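July, getting on for ten at night

Day two with the Trerlow kit and I've finally got the kettle on and my feet up. It was a long one, but a good one! The box from Bosell turned up with everything in it this time, and the new fingers went on in under an hour (the old ones took me most of an arvo and a fair bit of swearing, so I'm calling that progress).

The trial is 680 a month if we keep it, and I've got to tell the others by the end of the month whether I reckon it's worth it. I keep going back and forth. The arm itself is lovely, very quiet, and the little setup program walked me through the lot without once sending me off to a manual. But then Plindis, the training bit you pay extra for, logged me out four times before lunch and lost one of my recordings. I rang the help line and sat on hold for almost 7 minutes listening to panpipes. They were nice enough when they did pick up.

Spent the afternoon on the groceries job, play veggies and shopping bags, which is the one I really care about. Boxes are easy, any old arm can do boxes. Bags are floppy and shiny and never the same shape twice, and that's exactly what I want to know before I sign anything.
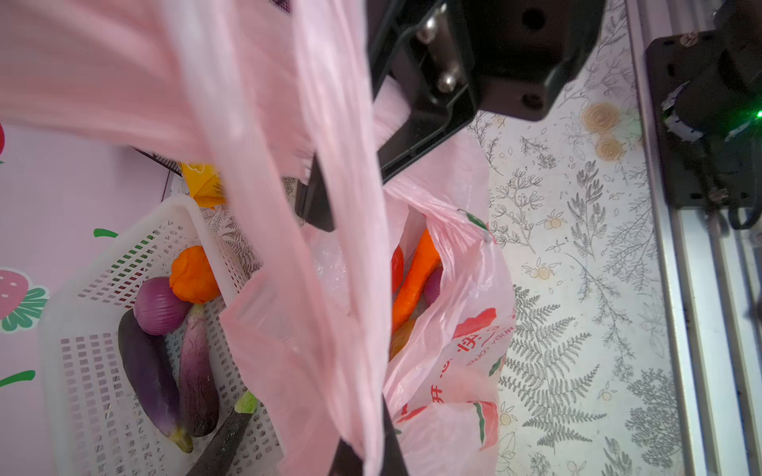
I've moved the speed down to 2 and I think I'll leave it there, it's much easier on my nerves. The wrist camera view is better than I expected too, nice strong colours, though anything right up close goes soft and I'd want to ask Bosell if there's another lens going. Must write that down somewhere sensible.

The Ambrosio people are still offering their own kit to try, and it's cheaper, but you do all the wiring yourself and I remember how that went last time. Might ask them for a quote anyway.

Tomorrow: email about the lost recording, find the small hex key, buy milk.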